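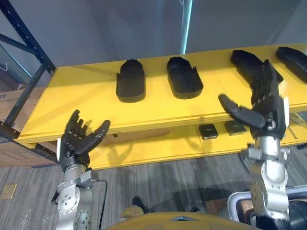 Chapter 5: A Place for Everything

I learnt to store things properly from Stanisława Żak, who ran the stores at Lemutmont when I was new and hopeless. Her rule was to keep small parts at a height where you can see them (and reach them!) without bending. A bright yellow shelf with black shoe-shaped pieces along it does the job nicely, as the dark shapes stand out so well.

49 shares 2 comments

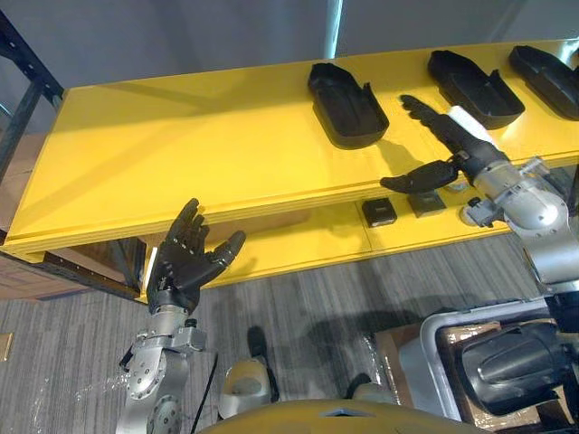
Department of Storage and Handling

Now look at how trays sit. With the openings facing up, you can check inside each one as you walk past – lovely! We'll start with spacing, then move on to labels in July.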